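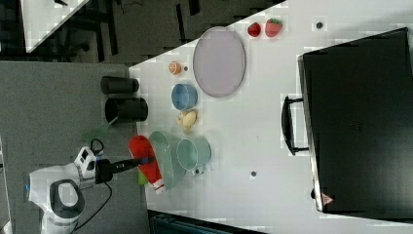

3.2 Guest Preferences in Villa Rental

Figure 2. Tabletop with a red squeeze bottle, an oval dish and a mug lying on its side.

The survey covered 945 guests who booked self-catering villas in Farnau through the Bomo and Tevport agencies. Respondents rated each property on a scale of one to five. Distance to the beach had the strongest link with overall rating, followed by kitchen equipment. Groups attending a wedding gave more weight to outdoor space than families did. These results agree in part with Antoniadis, although that study left out stays of fewer than two nights. Bookings made in June are treated separately in Section 4.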